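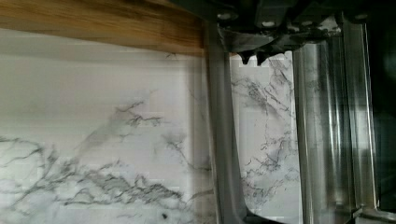

Flevance two-finger gripper with wrist camera: review after one season

I bought this gripper in March for our small workshop, where we prepare and test arms for kitchen work. The price was 1198 dollars with the camera mount included. My budget was lower, so I compared for a long time with the Marti, but Marti sells the mount separately and the delivery was 16 weeks.

Good things first. The installation took me one morning. The fingers close evenly and the camera sees well the space between them, also when the arm works near a wall or under a shelf. For pictures in motion you will get some blur, so plan slower moves if you need details.

Now what I did not calculate. The adapter plate for our Hulilden arm was 194 dollars more, and it is not in the kit. Spare finger pads are sold only in a set. I also lost roughly 30 hours on calibration, and these hours must be in your budget too, even if no invoice comes for them.

The manual is short and has mistakes in the wiring page. Support answered me in two days and was polite.

If your arm is from Brandska, ask about the plate before you order. I would buy it again, but with more money reserved for the small parts. Four stars from five.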